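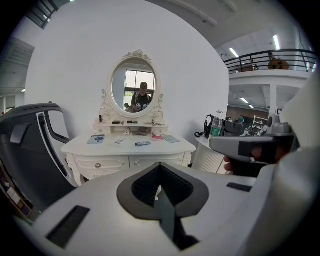

Sandamali Wickramasinghe: Please put the wall fixing first next time. A mirror on top makes a dressing table heavy toward the back, and I would want that answered before anyone reads about drawer knobs.

Noted. The order below is the one on the printed form, and I have left it alone so the item numbers match the November sheet. The wall fixing is item 2.

DRESSING TABLE WITH MIRROR: SAFETY CHECK
Item: Zevar dressing table, white, oval mirror
Location: open office, ground level
Checked by: Dinesh Mridha
Comments by: Rafsan Howlader, Sandamali Wickramasinghe, Mahfuz Amarasinghe

1. Stands level, all legs on the floor
Result: Pass
Comment: Pressed down on each front corner in turn. No rocking. Felt pads are worn on the back legs but still hold.

2. Fixed to wall or otherwise kept from tipping
Result: Fail
Comment: No strap fitted. The bracket kit from Mukier came without wall plugs. Do not lean on the top or open both front drawers together until this is done.
Reply (Rafsan Howlader): Plugs ordered. I will fit the strap when they come in.

3. Front drawers run and stop
Result: Pass with comment
Comment: Both run. The left one sticks at the last inch and has to be lifted slightly. Rub candle wax on the runner.

4. Knobs tight
Result: Pass with comment
Comment: Right front knob turned by hand. Tightened from inside the drawer. Check again at the next visit.

5. Small drawer under the shelf
Result: Pass
Comment: Comes all the way out if pulled hard. Not heavy enough to hurt anyone, but people should know.
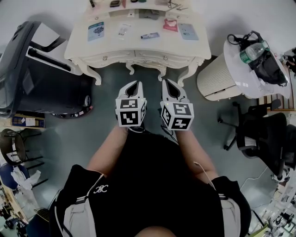 6. Top surface clear, no leads or liquids left on it
Result: Pass with comment
Comment: The rule for this item is that the top is for things in use and everything else goes in the drawers. Most of what gets left out is small and does no harm. The tube lying flat near the front should have its cap checked, as the Beaulieu hand cream we had before leaked and lifted the paint. I am more concerned with the thin dark cables toward the back on the right. Anything with a lead should be moved off the table or clipped down, so that a pull on the lead does not drag other items with it.
Reply (Mahfuz Amarasinghe): Can we use the stick-on clips? I have a bag of them.
Reply (Dinesh Mridha): On the wall, yes. Not on the painted top. The adhesive marks it.

7. Mirror secure in its frame, frame secure to the table
Result: Pass with comment
Comment: Held the frame at the sides and pushed gently for 30 seconds. Slight movement at the left fixing. Tightened a quarter turn. Do not use a power driver on these screws.

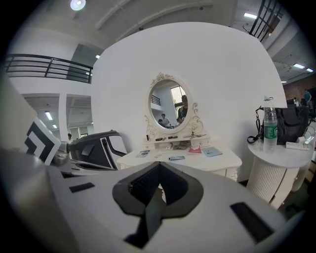 Item 7: Mirror frame, with the shelf and tabletop below.

8. Carved parts, no splits or sharp edges
Result: Pass
Comment: Ran a cloth over the crest, the scrollwork and the legs. It did not snag. Dust in the carving should come out with a soft brush. Drullance spray polish is not to be used near the glass, as it runs behind the edge.

9. Walkway in front kept clear
Result: Pass with comment
Comment: Enough room to sit and to get past when I checked. Seats get pushed up to the table from other parts of the office and should go back afterward.
Reply (Sandamali Wickramasinghe): Bags on the floor too, please. I caught my foot on one.
Reply (Dinesh Mridha): Added to the form under this item.

Open actions
Item 2, wall strap: Rafsan
Item 3, wax on left runner: Dinesh
Item 6, clips and leads: Mahfuz

Copy to Kumudini Amarasinghe for the furniture folder. Item 2 stays marked as a fail until she has the signed slip for the strap.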